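How to Read a Local Jobs Report Before You Buy a House
December
By the Plemora Housing Desk

I love local jobs reports. They're free, they're short, and they tell you more about where a town's home prices might go than most listing sites ever will. If you've never opened one, set aside an hour and a cup of coffee. You need a spreadsheet and a little patience with government-style tables.

Step 1. Get two reports, one year apart

Always compare the same month. Hiring in stores and warehouses jumps before the holidays and drops right after, so December against June will fool you every time. December against last December is what you want. Save both files in one folder and write the month in the file name (you'll thank yourself later).

Step 2. Find the net change

Look for total nonfarm jobs and subtract last year's number from this year's. I did this for Paredes, a town I've been following for a while, and got a gain of 678 jobs. Great! But a total can hide a lot, so keep going.

Step 3. Break it down by industry

Make a column for each major industry and do the same subtraction. This is my favorite part. In Paredes, warehousing had added so many jobs that it covered up a loss of 89 in construction. If builders are letting people go while everyone else is hiring, fewer new homes may be on the way, and that matters a lot to a buyer.

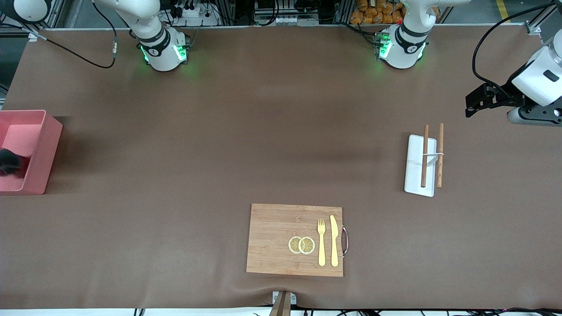
Now sort the column from biggest gain to biggest loss and look at the top line. Does one industry account for more than half the growth? If so, mark it in yellow and find out who the employers are. The city's annual financial report usually has a list of the largest ones near the back.

Step 4. Compare jobs with building permits

Divide new jobs by new housing permits over the same twelve months. Clakley, one county over, gained 1425 jobs and was adding 2 jobs for every permit. Write down the ratio for each town you like, then go back a few years and see which way it's moving – the direction tells you more than any single year.

Step 5. Check for one big employer

Search the local paper for the biggest name on your list. In Clakley that's Fumance, and a quick search brought up its expansion plans and a tax agreement with the county. Read the agreement if you can find it! They often spell out how many jobs the company has promised and by when.

Step 6. Do it again in three months

Early numbers get revised, sometimes by a lot. Keep your old figures in the sheet and put the revised ones beside them.

Comments

rentingfornow: Tried this over lunch and my county only goes down to the metro level. Is that any use?

Plemora Housing Desk: Yes, just pair it with metro permits so the areas match.

twoporches: The financial report tip is gold. Ours had the employers on the second to last page.

mapleside_k: Do you count apartment permits by building or by unit?

Plemora Housing Desk: By unit!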